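Post-Stoppage Inspection Checklist: Nallis Street Delivery Robot
Route: Bindville loop, worn asphalt section
Reason for inspection: false kerb detection, unplanned stop in the travel lane
Unit odometer at stop: 1,803 km
Status: returned to supervised running, two items open

What went wrong: the unit was heading up the street on a Sunday when the edge detector called a kerb in the middle of the road. It braked hard, tried to go around a kerb that wasn't there, called another one and locked itself out. The remote desk couldn't clear the fault and the unit sat for 16 minutes until the field crew walked in and pushed it to the side. No contact with any person or vehicle. A great log to work through, and I mean that!
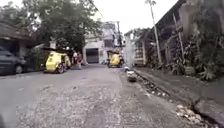

Yen
Field Safety Inspector, Grondico Ground Robotics

1. Road surface walked on foot before restart
Done. The centre band is broken up and gravelly, with smoother, darker asphalt to the left. The colour and texture change is my best bet for the false kerb. Lovely test ground, tough on a detector tuned on new suburbs.

2. Open drains and drop-offs marked on route map
Done, and the map was wrong. It had a covered drain on the right-hand side. The gutter is open, and there's rubble in and beside it. Keep-out margin has been widened for the whole run beside the overgrown wall.

3. Parked vehicles and passing room
Pass. Car and yellow tricycle on the left, and still a decent gap. Slow-speed rule applies any time a tricycle is in the lane ahead.

4. Remote stop
Pass, 3 from 3. Crisp every time.

5. Manual release
FAIL. The lever needs two hands and a fair bit of swearing. One person should be able to free the unit. New lever requested from the workshop.

6. Wheels, guards and bumper strip
Pass. Grit packed behind the left rear guard, brushed out. Bumper strip still springy.

7. Fault log recovered
Pass. 182 edge events logged over the one run, and the bulk of them sit on patched asphalt. Brilliant bit of data for the tuning team, please don't overwrite it.

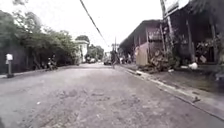 Section B: Footpath and Roadside Hazards

8. Footpath clear for pull-over
Fail. The right side is nice and broad, but there's a heap of debris at its edge, partly spilling toward the kerb. Not to be used as a refuge point until someone has confirmed a clear spot on foot.

9. Loose litter
Comment only. Small pale items near the kerb are just the thing to set off the low sensor. Leave the low sensor ON. I'd take ten silly stops over one missed obstacle.

10. Overhead cables
Pass. Cable crosses high over the street. Flag mast stays at its short setting regardless.

11. People and riders
Pass with condition. Walking attendant stays within reach of the stop button for the full length of the street.

Open items
Release lever (item 5): workshop, before any unattended run.
Refuge point (item 8): route team to nominate and re-mark.
Detector retune: bench replay first, then a supervised repeat at 7 am. Can't wait to see this one go again.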